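Reading a Land Listing: Notes for Session 3
Rural Property, Introductory Course
Tutor: Kazuhiro Murakami

Last time we looked at house particulars, where nearly everything worth knowing is about the building. Tonight is land, and land is my favourite part of the whole course! There are no kitchens to admire and no paint colours to argue over. You get a shape on a map, a few lines of text and a price, and it is up to you to work out what is really on offer.

Our worked listing is the Firkcombe parcel, which you should have in your pack with the plan. Please bring the pack every week (I know it's bulky, sorry). The short version of the listing reads:

"Firkcombe, off Sovell Lane. Mixed pasture and young woodland, gently sloping to the stream. Far-reaching views. Access by shared track. Water nearby. Potential for a variety of uses, subject to the necessary consents."

Read it twice before you go on, the second time with a pencil.

1. Access

"Access by shared track" is four words and could fill the whole evening. Shared with whom? Who owns the surface? On the plan, the track leaves Sovell Lane and runs 400 metres before it touches the parcel, and all of that length crosses land belonging to Fontana, the farm to the north. So the buyer needs a legal right of way over it, written into the title. A friendly habit of waving people through is lovely while it lasts, but it doesn't give a buyer much to stand on when the farm changes hands.

Then look at what the right covers. A right on foot may not cover vehicles. A right for farming may not stretch to a house or a campsite. Check the width too, and who pays for repairs. Some old deeds split the cost by use, some by area, and plenty say nothing at all, and then you are into a long and interesting conversation with your neighbours.

2. Water and services

"Water nearby" means there is no water on the land. Nearby could be a main under the lane or a trough two fields off. The distance matters because you pay for the trench, and if the trench crosses Fontana you need their consent as well, even where you already have the right to drive over the same ground. People miss this one every year.

The stream is the southern boundary. Find out whether the boundary is the near bank or the middle of the water, and ask what is needed before anyone draws from it or builds close to it. Go and look at it in a wet month if you possibly can. I went to see a field at Citton one August and thought it was the prettiest, driest meadow in the county, and then I went back in the winter in the wrong shoes.

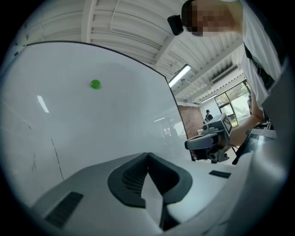

Light grey body with a dark grey ribbed finger pad.

3. Slope, aspect and soil

"Gently sloping" is somebody's opinion. The contour lines on your plan are much better company. Lines close together mean steep ground, lines far apart mean easy ground, and you can work out the fall between any two points with a ruler. Try it from the gate to the stream, then try it again along the eastern hedge. You'll find they are very different walks!

Aspect is simply the way the ground faces. A south-facing slope warms early and suits fruit. A north-facing one stays cool and can hold frost well into the morning, so visit at 8 o'clock as well as after lunch. For soil, take a spade (ask the seller first) and dig in more than one place. Rushes usually mean wet ground. Nettles often mean rich ground, and sometimes an old midden or a building that has gone.

4. Old papers

I do love this bit. The oldest mention of Firkcombe in our pack is from 1496, in a copy of a manor roll, and it already grumbles about the track. You won't need to go back that far for a purchase, but old maps show wells, quarries, lost lanes and filled ponds, and any of those can matter a good deal to somebody planning foundations.

5. "Potential"

Treat this word as a question. Potential for what, and has anyone asked the planning office? Look up earlier applications on the parcel and on the fields beside it. A refusal is well worth reading in full, as the reasons given will tell you what the next applicant is up against.

For next time

Write up to 700 words on the Firkcombe listing. Pick out every phrase that needs checking, say where you would look for the answer, and mark on the plan the points you would visit on foot. Then rewrite the listing as you think it ought to read, keeping it short enough to fit in a newspaper column.

Next session: boundaries, hedges and ditches. Bring a ruler.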